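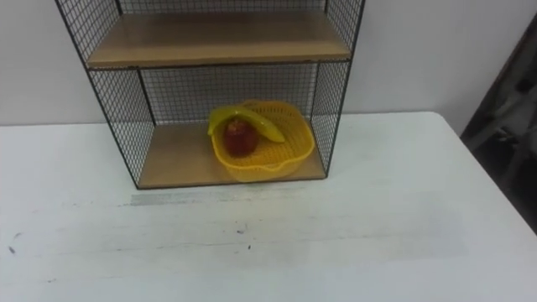
Facilities > Checklists > Shared Kitchen

Komwood Shared Kitchen: Countertop Shelf and Fruit Station Check
13 August 2023
By Bronwyn Grimshaw

Filed under: Workplace Safety, Kitchens & Break Rooms

Site: Komwood, second-floor kitchen
Inspected by: Bronwyn Grimshaw
Accompanied by: Hafþór Bisgaard, who held the flashlight and objected to most of it
Previous check: April
Ratings used: OK / Watch / Fix / Not applicable

SECTION A — THE SHELF UNIT

A1. Unit stands flat, all corners touching the tabletop.
OK. I pushed down on each corner in turn. No rocking. In April it rocked like a ferry, and the folded menu under one corner has since been retired.

A2. Unit resists a reasonable sideways nudge.
Watch. The mesh sides lean in toward the bottom, so the thing is narrower where it stands than where people like to pile stuff. It passed a nudge from me. Hafþór's nudge was not reasonable and I have left it out of the results.

A3. Mesh free of broken welds, snapped rods and sharp ends.
OK. Ran a dish towel over both sides and the back. A snag in the towel means a snag in somebody's sleeve later on. No snags. Please use a towel for this and not your hand, as the last person did, once.

A4. Black finish intact, no rust.
OK. Check along the front edges where the metal meets the boards, as crumbs and drips settle there.

A5. Wood boards seated properly in their rims.
OK. Both boards lift out for cleaning and both went back in the right way around. The lower one sits right on the table, so anything spilled nearby goes underneath and stays until the next inspection. Lift it. Look. Wipe.

A6. Load on upper board within the limit.
OK, there being no load. The house limit is 2 kilos and it is a house limit, meaning I made it up after the incident with the Onden blender. It stands until someone makes up a better one.

A7. Upper board not used as a parking space for mugs, mail, phone chargers or birthday cake.
OK. I would like this noted, as it may not happen again.

SECTION B — THE BASKET

B1. Basket is on the lower board and fully inside the edges.
OK. The basket lives downstairs, so to speak. A bowl of fruit at head height is a bowl of fruit on the floor by the afternoon.

B2. Plastic free of cracks, especially at the rim and the little lip.
OK. Hold it up to the window and turn it slowly. Cracks in yellow plastic are hard to spot from the front and easy to spot with light behind them.

B3. Holes clear.
OK after cleaning. A soft brush and dish soap will do it. Toothpicks are discouraged — we have lost tips in there.

B4. Basket used for fruit only.
OK. Previously found in it: batteries, a parking permit, one sock. Hafþór maintains the sock was clean.

B5. Basket dried before it goes back on the wood.
Watch. It has holes. Water comes out of them. The wood doesn't enjoy it. I have said this at two meetings.

SECTION C — CONTENTS

C1. No mold, leaks or fruit flies.
OK. One apple, one banana, both fit for duty.

C2. Apple checked on the underside.
OK. Pick it up and turn it over. Apples will present their good side to you for weeks if you let them.

C3. Banana not trapped under anything heavier.
OK. The banana goes over the apple and the apple does the holding up. The other arrangement was tried in April and produced a jam.

C4. Fruit past its best removed the same day.
Watch. Taking it away is everyone's job, with the usual results. Until a rota exists, whoever notices it first owns it. Looking quickly at the ceiling does not count as failing to notice.

C5. Labels and stickers removed and put in the trash.
Fix. Two were found on the underside of the table. We know whose desk is closest.

SECTION D — TABLE AND SURROUNDINGS

D1. Tabletop clean around the base.
Watch. Faint gray smudge just in front of it. White tabletops hide nothing, which I count in their favor.

D2. Wall behind unit free of scuffs and splashes.
OK. Keep it that way by lifting the unit when you move it. Dragging it also marks the table, and then I have to write two items.

D3. Nothing hung from the mesh.
OK at time of check. Hooks from the Dukik catalog have been proposed again. The answer is still no, as anything hanging off one side brings us back to A2.

D4. Cords kept well away from the unit.
Not applicable until the kettle comes back from repair.

ACTIONS

C5: stickers off the table. Owner: Hafþór, by mutual suspicion.
B5: second drying rack requested from Ngau. Quote is awaited.
A2: repeat the nudge test whenever the unit has been moved.
C4: rota. Bronwyn to draft, everyone else to ignore.

Comments

Hafþór Bisgaard: For the record, the nudge was well within what a person carrying a tray would do. Also, the stickers were there when I got this desk.

Bronwyn Grimshaw: Noted. Please remove them anyway.

Hafþór Bisgaard: Done. Can I eat the banana?

Bronwyn Grimshaw: See C3 and lift carefully.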